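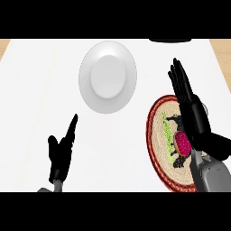

A simulated table in the Dosteck software, with an empty plate, a woven mat and the robot's two black hands.

At Dosteck, teaching a robot to set a table starts with a person putting on a headset and a pair of gloves. When the operator bends a finger, a finger bends on the screen. No real plate is at risk, so beginners are put to work on their first morning.

The job in this set is simple to say: get the pink item, something like a frosted donut, onto the white plate. A person would do it without looking. In the simulator it takes practice, mostly because the gloves give no sense of touch. Operators learn to judge contact by eye – and their own fingers often get in the way of the view.

The team has recorded 1,891 tries since February and kept 1,275 of them. A try is thrown out if the item is dropped, or if the operator stops for too long to think. Long pauses are a problem, as the robot will copy those too.

Each session lasts 2 hours. After that, people get sloppy with their wrists.

The recordings go to Jallard, a smaller firm that trains the control program. Its engineers ask for variety, so the plate is moved between tries and the mat gets turned. They also want both hands recorded, even when one has little to do.

A real pair of hands is due at the Makris workshop next, where the same gloves will drive them over a real table. Operators there will start with plastic plates.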